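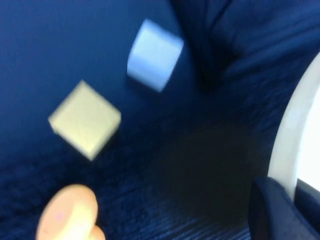

How should robot demonstrations be divided into training and test sets when several cameras record the same session?

Ritva Hakala

Our group at Dratcombe has 3432 recorded demonstrations of tabletop handling tasks with two arms. Each demonstration has a view from a fixed camera and views from the wrist cameras. We intended to draw 3000 demonstrations at random for training and to report results on the remainder. A reviewer has objected to this plan. Is a random draw acceptable, and does it matter that the views are stored as separate files?

Elspeth Lamont

The division should be made by recording session, and every view belonging to a session should go to the same side. A random draw over demonstrations places near copies of the same table layout in both sets, and the test score will then say little about layouts the policy has never met.

Separate files make the problem worse if the draw is made over files. A wrist view may end up in training while the fixed view of the same moment is held back for testing. We found this in our own index at Irkwood and had to withdraw a table of results before submission.

The procedure we follow is as follows.

Step 1. Assign a session number at the time of recording. A session ends when the objects are cleared or the lighting is changed. Moving a cube between attempts does not begin a new session.

Step 2. For each session, keep one still from the fixed camera with a short written note of the layout. Ours are brief: "Dish rack on the right with three plates on edge, gripper at the yellow plate, yellow cube and white cube on the open table to the left." Sessions with matching notes are treated as one group, even if they were recorded on different days.
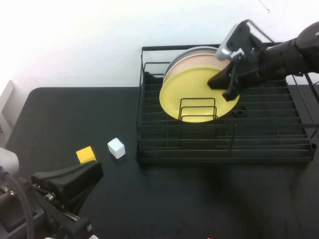
Step 3. Draw groups at random until the training set is close to the intended size. You will not reach 3000 exactly, and the paper should state the number you did reach.

Step 4. Repeat the draw with 3 different seeds and report each result separately. Where groups differ greatly in size, the spread between seeds can be larger than the difference between the methods being compared – this was the case for us.

Please also fix the draw before any model is trained. Reviewers do ask.

Ritchie

I would do it by operator instead. Different people drive the arms differently and that was the bigger effect in our data. By session is fine as well if you only have one operator.

Drovton Robotics Help Desk

We agree with the procedure given by Elspeth Lamont and wish to add a point on the wrist views. A layout note written from the fixed camera does not always describe what the wrist camera records. At close range a view may contain little more than dark blue fabric, part of a pale block and a single rounded object with a small paw-print sticker on it. 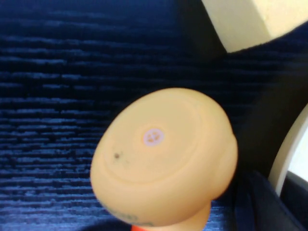
For this reason we advise a second check after the groups have been drawn. Compute image features for every wrist clip, find the nearest training clip for each test clip, and inspect the closest pairs by hand. In our own trial of this check, about 2 percent of the test clips were close enough to a training clip to justify moving the whole group. The check takes an afternoon on one workstation and requires no labels.

With regard to the suggestion from Ritchie, division by operator answers a different question. Should the paper claim that the policy carries over to new operators, that division is needed in addition. The two results should be given in separate columns and should not be averaged.

Ritva Hakala

Thank you. We do have more than one operator, so both divisions will be run. The session numbers must first be rebuilt from the recording logs, and work on that begins Monday.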